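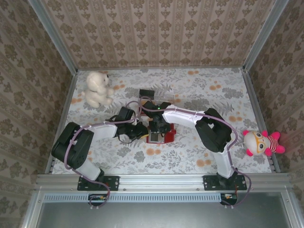

4. Working rules for the two-arm station

This section applies to every Weneo two-arm station set up with a wallpapered enclosure and a patterned floor mat. Read it after the bench assembly section and before you turn on arm power. The rules for single-arm stations are in the Steston supplement.

4.1 Before power-on

1. Check that both mounting plates are tight on the rail. Push each arm at the base by hand. If a plate moves, tighten its bolts and check again.

2. Follow each cable from the gripper back to the circuit board below the rail. Cables must be tied along the links with enough slack for the joints to reach full travel. A loop may hang past the rail, but it must not be able to catch on a bolt, a link or the other arm.

3. Look for loose connectors at the boards. Do not plug in or unplug a servo cable while arm power is on.

4. Place the work objects on the mat. Keep small parts between the arms, where both grippers can reach them. Background objects, such as plush toys, go toward the walls.

5. Remove anything that is not on the object sheet for the session. This includes tools, cut zip ties and spare screws.

6. Test the stop button. Arm power must drop at once. If it does not, tag the station out and do not use it.

CAUTION: The arms will sag or fall when power is cut. Support the forearm links before you press stop for the test, then move your hands clear before restoring power.

4.2 Hands and reach

The floor mat is the working area. While arm power is on, hands stay outside it, even when both arms are still. An arm that is waiting for a command looks the same as one that is switched off.

To reset objects between runs:

1. End the run in Laur and wait for the status line to read HOLD.

2. Switch arm power off while supporting the links.

3. Move the objects to their start positions.

4. Take your hands out of the enclosure, then switch power on.

5. Say "clear" out loud before starting the next run. If a second person is at the station, wait for the answer.

Long sleeves, lanyards and loose bracelets are not allowed at the station. Tie back long hair.

NOTE: A green light on a gripper is not a signal that it is safe to reach in. Go by the power switch and the status line only.

4.3 Sharing the workspace between arms

Both arms can reach the center of the mat, so they can also hit each other there. Set the minimum gripper distance in Laur before the first run of the session and leave it on. When one arm is handing a part to the other, the receiving arm approaches from its own side and the giving arm stays still until the grip is confirmed.

If the arms touch by accident, stop the run. Inspect the links and wrists for cracks, check the cables again as in step 2 of 4.1, and write the contact in the station log. Light contact counts.

4.4 Thin and flexible objects

Covers, sleeves and cards need lower grip force than hard parts. They bend and slide, and they can spring back when released.

1. Select the SOFT grip profile for the arm that will touch the object.

2. Stand or lay the object where the wrist camera can see the edge to be gripped. An open cover may stand against the wall.

3. Bring the fingertips close at slow speed. Pause before contact and check the wrist view.

4. Close the grip on the edge of the object. Do not press fingertips into a clear window or against the wall.

5. If the object folds over, open the grip and back away. Do not try to catch it.
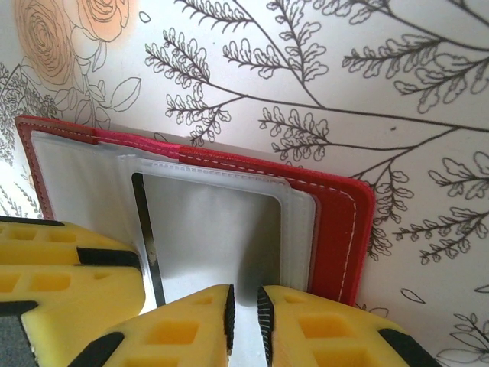 Figure 4-2. Wrist view with the fingertips in front of an open red cover and its plastic sleeves.

Check the rubber on the fingertips at the start of each session. Replace any pad that is split or lifting at a corner. Replacement pads are ordered from Wemico by the set, and sets must not be mixed on one gripper.

4.5 Records

Every run gets a line in the station log, including runs that were stopped early. Mark each one ACCEPTED, REJECTED or STOPPED. Do not delete a rejected run to tidy the list. When this section was last revised, our shared log held 2,510 runs, of which 1,921 were marked accepted, and the stopped runs were the ones we used most in rewriting 4.2.

Write down:

- station number and operator initials
- object sheet used
- grip profile for each arm
- any contact, dropped object or stop, with the time
- any change to the mat, the walls or the lighting

4.6 End of session

1. Park both arms in the rest pose from the Laur menu.

2. Switch off arm power, then logic power.

3. Return the work objects to the bin that matches the object sheet.

4. Wipe the mat with a dry cloth. Do not use spray cleaner inside the enclosure.

5. Sign the log.

For error codes shown during parking, go to section 5.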